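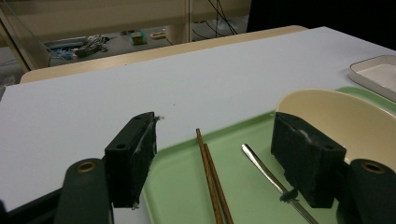

Supper club news from Jaruwan

Our June supper is on, and I'm already hungry! Manee Yensuk is making her coconut noodle soup, the one with far too much lime (my favourite), and Samran has promised two puddings if somebody lends him a big pan.

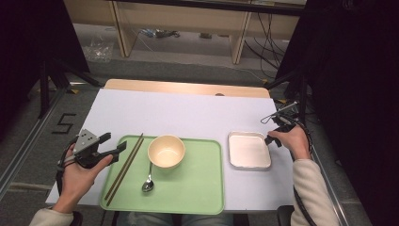
We'll eat at 6 as usual — come a bit early if you can help chop. It's £8 a head, pay on the night, and please tell Fongchan about any allergies when you book. She's got the list at Phetsri, just ask at the till.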